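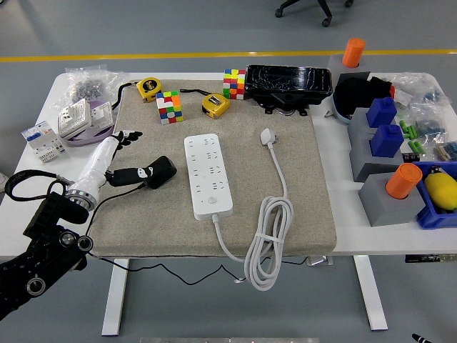 3. Standby loads in small offices

Standby consumption in homes has been studied for a long time, and the main sources are well known: set-top boxes, game consoles, printers and chargers left in the wall. Small offices have had less attention. They buy the same kinds of equipment as households, but nobody in the building pays the electric bill personally, and the equipment is often set up once and left alone for years. In most of the offices we visited, desks were fed from a power strip on the floor or fixed under the desktop. A strip with one power button, such as the long white one in Figure 3, switches everything plugged into it together, and this turned out to matter for how people used it. Workers who had a monitor and a phone charger on the same strip rarely pressed the button at night, while workers with only a monitor and a lamp often did.

Figure 3. White power strip with a round power button near its lower end, cord coiled and tied.

3.1 Sites and metering

We metered 82 desks in four office buildings, referred to here by the names of their main tenants or owners: Gendden, Desa, Benedetti and Tinov. Gendden and Desa are single-floor offices in converted retail space. Benedetti occupies two floors of an older brick building with its original wiring plan, and Tinov rents part of a business park. All four have fixed working hours and no night shift. Server rooms, kitchens and shared printers were left out of the study and are treated separately in Section 5.

A plug-in meter was placed between each wall outlet and the strip serving the desk. The meters logged average power once a minute. We started in January and kept the meters in place through the end of March. Logs with gaps longer than a full working day were dropped for the week in which the gap fell. Most gaps came from Benedetti, where cleaning staff unplugged meters to run a vacuum and did not always plug them back in.

We did not tell workers which desks would be reported on, but the meters were visible and we assume some people changed their habits at first. For this reason the first two weeks of data were not used.

3.2 Defining the off-hours load

A desk was counted as idle when its power stayed within a narrow band for three hours or more outside posted working hours. The lower edge of the band was set separately for each desk from its own log. We tried a single cutoff for all desks and gave it up, as it placed several laptop docks on the wrong side of the line. Docks draw more when a laptop is left in them overnight, and this draw falls off in steps as the battery fills.

Desks where the reading fell to zero were counted as switched off at the strip or at the wall. The meters cannot tell these two cases apart. A short survey at the end of the metering period asked workers which one they used, and nearly all of those who switched off said they used the button on the strip.

3.3 Results

Over the whole period the metered desks logged 2580 idle nights, where one desk idle for one night counts once. The load on these nights was low at most desks and high at a few. Desks with a dock and two monitors made up much of the total, and desks with a single monitor added little even when they were never switched off.

The differences between buildings were smaller than we expected. Tinov had newer monitors but also more docks, and the two roughly canceled out. Desa stood apart mainly in its routine - the last person to leave walked past the desks and switched off whatever was still on. When that person was away the idle load rose to the level seen at Gendden.

Position of the strip had a clear effect. Strips mounted under the desktop within reach of a seated worker were switched off on up to four nights in five. Strips on the floor behind the desk were switched off far less often, and several workers said in the survey that they did not know theirs had a button. We did not test whether moving a strip changes the habits of a worker who already has one on the floor. Section 4 takes up the related question of timed outlets, which were tried at Benedetti only.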